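Notebook, July, media desk tools

Back at it with the feed reader, 8:40 in the morning, coffee in hand. For whoever picks this up after me: we're still trying to get the business headlines out of Prindico and into our own archive before the old export gets switched off. Prindico bought the Irside blogging service in the spring and keeps telling everyone it won't be folded in, but the login page already carries both names, so I'm not waiting around to find out!

First pull last night brought down 213 posts. I expected more. The Irside side hands out pages of 80 at a time and my script stopped at the third page, which was short, so it looked like a clean finish. Maybe it was. I went through the dates by eye and there's a hole in the conference coverage, a good long stretch where the site was posting every hour (interviews in hallways, who had lunch with whom, who says they're not selling). I refuse to believe they went quiet that week.

Tried so far:
- same pull with a fresh key, same 213
- pull sorted oldest first, same 213 but in a different order, which at least tells me the sort works
- pull by tag, and now we're getting somewhere: the "deals" tag gives me 47 posts, and eight of them aren't in the big pull at all

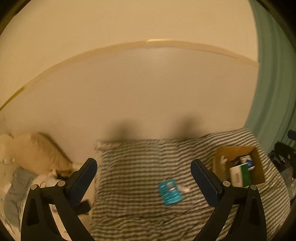

Missing eight

All eight were reposts from Hagedorn, the newsletter that used to syndicate to Irside. They have a different author field, and it comes through blank. My guess is that the general listing skips anything with a blank author and the tag listing doesn't bother to check. I wrote to Prindico support and got the automatic reply, so that's that until somebody reads it.

In the meantime I changed the script to walk every tag and merge the results. It's slow and kind of ugly, and it throws away duplicates by comparing the post address, which works fine except where Hagedorn stuck a tracking tail on the end. I strip the tail now. If you see two copies of the same story in the archive, look there first, then come yell at me.

Also, I broke the quote marks. Every curly apostrophe from the older posts came out as three junk characters, so a headline about an executive who "won't sell" read like a cat walked over the keyboard. Fixed by reading the files in the old encoding and saving in the new one. I had that written down in this very notebook from the Esidby move and didn't look. Classic me. 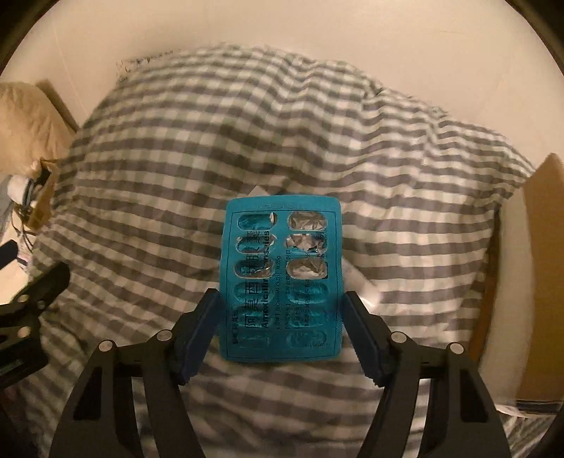 Teal blister pack, held upright in the gripper.

After lunch: ran the merge again with the tails stripped and the encoding fixed. Headlines read fine. The conference gap is smaller but still there, and I want to check whether those posts were filed under video, which I left out on purpose because the files are huge.

Left to do
- run the video tag, text only, skip the clips
- ask Esidby if they kept their own copy of the Hagedorn reposts
- rename the merge script, "final2" isn't helping anyone
- back up the key somewhere other than my desktop

Leaving the video run going when I head out. Log goes in the usual folder.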